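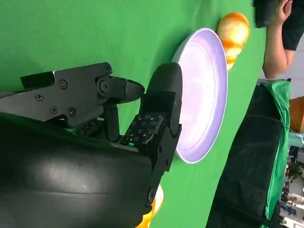 Search this site Enter keywords Search

About us

By the Lanwood team
October 8, 2023

Lanwood is a small school for table service and housekeeping. We teach people who want to work in a dining room, a guest house or a canteen, and also people who only wish to lay a nice table at home. Both kinds of student sit in the same class, and we find this is good for them.

The school started in the back part of the Wieser tea shop, with one long table and plates which the shop did not need any more. Today we have 3 teaching rooms in Tiltine Street. The old table came with us and is still in use for the beginners.

What we teach

The first lessons are about the plate. The student learns to hold it at the rim, with the fingers away from the middle, and to put it down without noise. After this come the cloth, the glasses and the cutlery, and later the clearing, where many students are too quick in the beginning. We practise on coloured cloths, green very often, as a white plate shows well on them and a crooked place is easy to notice.

The basic course takes nearly 2 months, with evening lessons. The longer course, which we call Nitero, adds washing, storing and the care of linen. Knowledge of fine restaurants is not necessary for either of them.

Our plates

We prefer plain white plates with a raised rim, round and rather shallow. They can be replaced one by one when they break, and they do break. Our cupboard list has now 1066 pieces in it, counting the saucers. Students are not asked to pay for a broken plate.

Visit us

You are welcome to look at a lesson before you decide. Please write to the office some days before, so that we can keep a chair for you. In October the evening groups are usually full, but the morning group has often a free place.

We use cookies to remember your settings. Accept Decline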